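Home | Household A–Z | Storage | Materials | Random article

Necklace rack

A necklace rack is a small stand for storing and displaying necklaces and fine chains in a hanging position. It normally consists of two upright end posts joined by horizontal bars, with hooks fixed to one or more of the bars. The term jewellery rack is used for the same object, although that name also covers stands for rings, bracelets and earrings.

Print this page | E-mail this page

Construction

Most racks are made of wood, metal or acrylic. In wooden examples the bars are glued into the posts or held by screws driven through from the outside. A rack with a single bar can take long chains at full length. Racks with several bars hold more pieces in the same width, but the upper chains hang in front of the lower ones unless the bars are stepped.

Hooks are either screwed into the bar or pressed into drilled holes. Open hooks are quicker to use; closed or deeply curved hooks hold a light chain more securely when the stand is moved. The Tapley pattern, sold flat for home assembly, has a bar 400 mm long with hooks set 31 mm apart. The smaller Pravard pattern is 152 mm wide and has 5 hooks.

Stability

A rack is narrow from front to back and will tip if loaded on one face only. Heavier pieces are hung near the posts and on the lowest bar. Felt pads under the feet reduce slipping on polished stone, tile and glass, but should be of equal thickness — an uneven pad causes the stand to lean.

Use

Chains are fastened before hanging, with the clasp placed at the hook. Each chain is given its own hook where possible. Two fine chains on one hook tend to twist together, and the knot is usually found close to the clasp.

To free a tangled chain, it is laid on a flat surface and the knot loosened with two pins. Pulling on the ends tightens it.

Placing

Racks are commonly kept on a dressing table or shelf, away from direct sunlight and steam. A plant in a vase may be set beside the rack, and wall baskets of coated wire keep other small items off the surface. A hand brush and dustpan are sufficient for cleaning the area underneath.
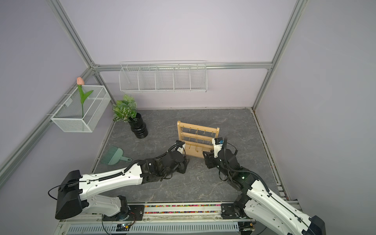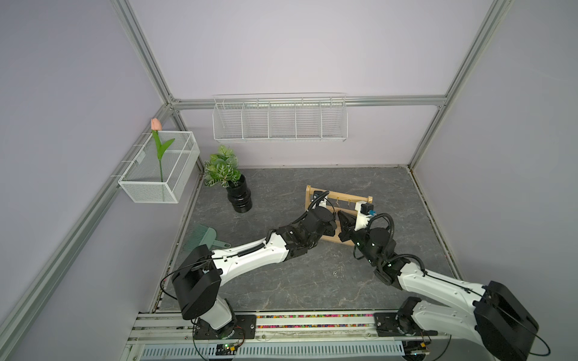
Light wooden racks on a grey marble-patterned surface, with a variegated artificial plant in a ribbed black vase.

Care

Wooden parts are wiped with a dry cloth. Hooks with a gold-coloured finish should not be treated with metal polish, which removes thin plating. Loose hooks are taken out, and the hole is filled with wood glue before refitting.

See also: Istcombe box; Ring tree; Zatembridge hook

We use cookies to remember your settings. Accept | Manage cookies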